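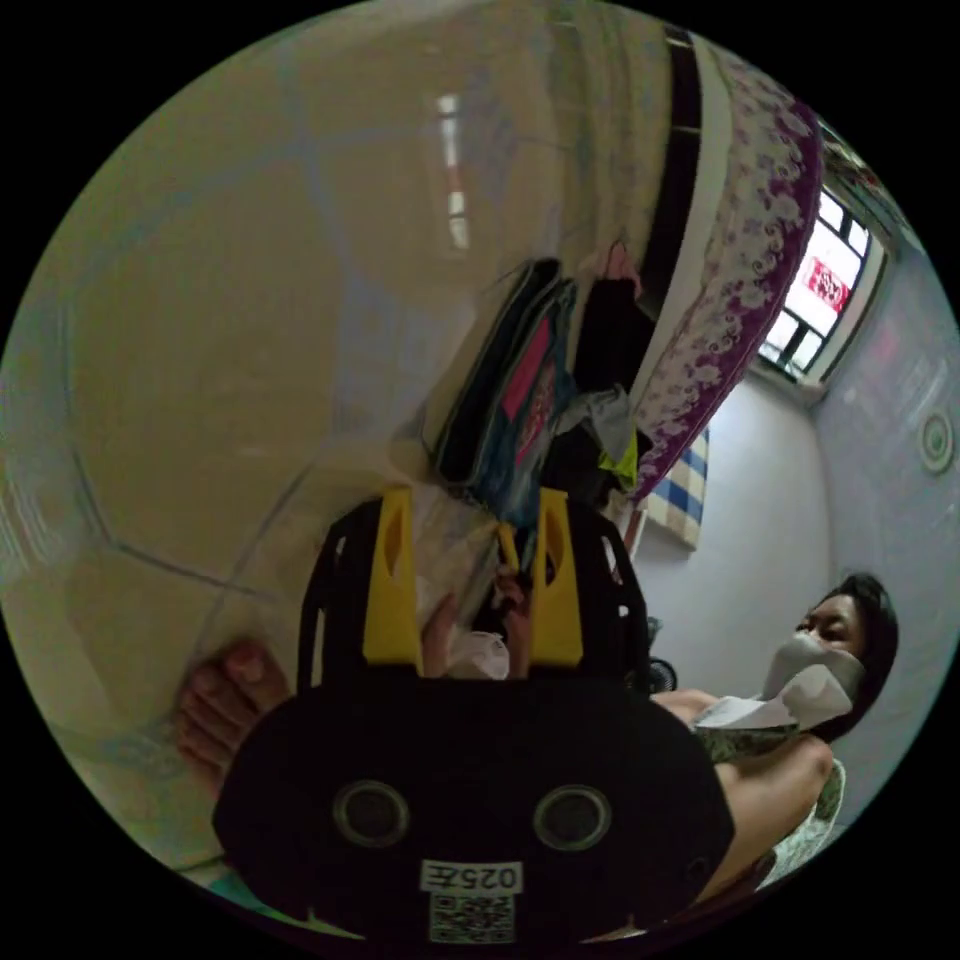
A hand closes on a crumpled piece of white plastic between two yellow fingers.

The Song of the Summer, If You Believe the Chart

By Neusa Lopes
13/10/2020

By the end of August, you were supposed to have heard "Prado" everywhere. The label said so, the posters said so, and Wagner Coutinho said so himself, in a string of interviews where he seemed a little tired of the sentence. I asked friends, cab drivers and my sister's kids. Most had never heard of it.

The single did reach number 7 on the Zavatex streaming chart, and it stayed there for 2 weeks. What that means is harder to pin down. Zavatex counts a play after a few seconds, and it puts new songs from paying labels at the front of its own playlists. "Prado" went onto 238 of them the morning it came out.

"People are listening," says Aurelia Tănase, who runs promotion at Ornton, Coutinho's label. "You can't fake that many ears." Maybe not. But you can leave a song running in a dentist's waiting room, and I doubt the dentist is buying the album.

Album sales are where the story gets thin. Ornton gave me one number when I pushed: 2831 copies in the first month, downloads included. Tănase called that "strong for the format." Two store buyers I called used other words.
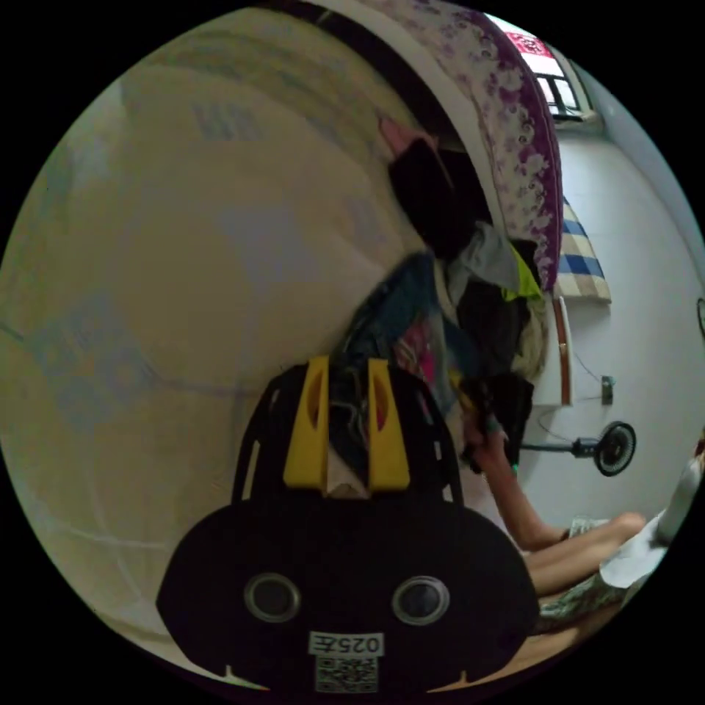

Yellow fingers upright, with dark threads showing through the gap.

None of this is the song's fault. It's a decent tune with a lazy bass line and a chorus that shows up a bit late. Máté Barta, who produced it, told me the first version ran nearly 7 minutes and had no chorus at all. I'd like to hear that one. Ornton won't play it for me.

Sherif Hamdy, who booked Coutinho at the Ustden club for years before the deal, remembers crowds that knew every word of the old material. "Small crowds," he says, "but they paid at the door." He hasn't been asked about a return date.

The follow-up single is finished, according to the label, and Tănase is already calling it the song of the winter – a title she also gave to another Ornton act last year. I looked for that record on the Zavatex chart. It had dropped off before the snow came.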